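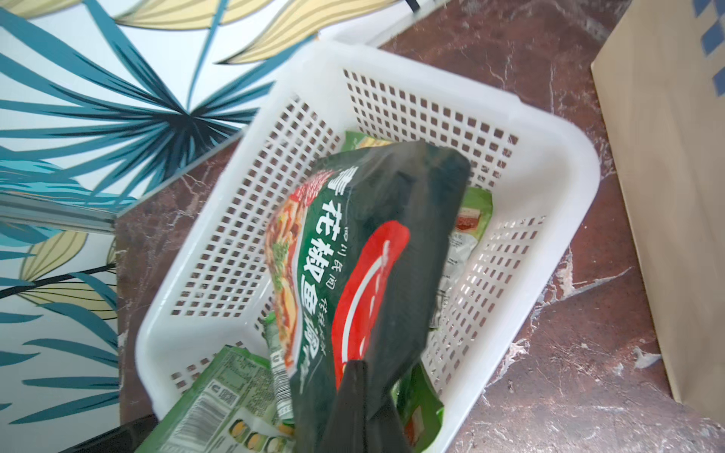

The gripper at work on a green Sichuan pepper fish seasoning packet in the white mesh basket.

Fresh fingers for the Okeke cell

Those of you who follow the packet cell (and judging by the notes pinned to my door, there are more of you than I thought!) will know that it has been a bit of a worry since the winter. The arm itself is a good old thing and hardly ever complains. The trouble has been at the business end, where the fingers were wearing smooth, and a smooth finger and a shiny seasoning packet do not get along. By the middle of March we were logging a dropped packet every few minutes, mostly over the rim of the basket, and I'm afraid I was getting rather short with it.

So on Monday, April 7, 2025 we took the cell down for the morning and gave it the full going-over. Salamatu Akinola came across from the Tustow shop to lead the job, and I held the flashlight and passed things.

The first surprise was the pads. We had always ordered the standard Sellivum ones, and Salamatu rubbed her thumb along the old pair and told me they had gone hard weeks ago. "You've been asking it to pick up plastic film with a pair of fingernails," she said, and I had no answer to that. The counter on the controller stood at 2303 hours, and the last pad change in the logbook was written down at 1859. I had it in my head that we'd done one in between. We had talked about it, I think, over lunch, and then the belt went on the other line and that was the end of that.

The new pads are a softer grade and they go on with two small screws each. Do wipe the seat underneath before you fit them! There was a fine dusting of chili powder packed in behind the left one, from some packet that must have split a good while back, and it was enough to tip the pad out of line with its partner. Salamatu cleaned it out with a dry brush first and a damp cloth second, and let it air while we had our coffee.

After that came the wrist camera. Its lens had a greasy thumbprint on it (mine, very likely), and once that was gone we ran the calibration card through all its positions. This is the slow part and there is no hurrying it. The arm goes to a spot, waits, looks, thinks it over and goes on to the next, and you stand there with your hand near the stop button feeling a little foolish. It came out well within what the Skuloseck software will accept, so we kept the new numbers and saved the old ones in the cell folder in case anybody wants to go back.

Then the grip setting, which I had pushed up bit by bit over the winter to make up for the worn pads. We brought it all the way back down and worked up again with a basket of mixed packets, big floppy ones and skinny sachets together, because that is how they come to us and a tidy row of identical packets would have told us very little. The crinkled ones are the hardest. The film folds away just as the fingers close, and the camera sees a bright streak where it ought to see an edge. A slower close over the last little stretch seems to suit them, so we have put that in for every packet for now, and it costs us hardly any time.

By two o'clock we were running a test batch of 230 picks and it dropped 3, all of them narrow sachets standing on end. I can live with that for the present. Salamatu has an idea about coming at those from the side and will be back in May to try it.

A few requests for whoever is on shift. Please write the hours in the logbook when you change pads, even if you are in a rush. Spare pads are in the top drawer, left side, in the bag marked "soft", and the old hard ones are going in the bin as soon as I can bear to part with them. If the drops start to creep up again, leave the grip setting alone and come find me, or leave a note on my door with all the others.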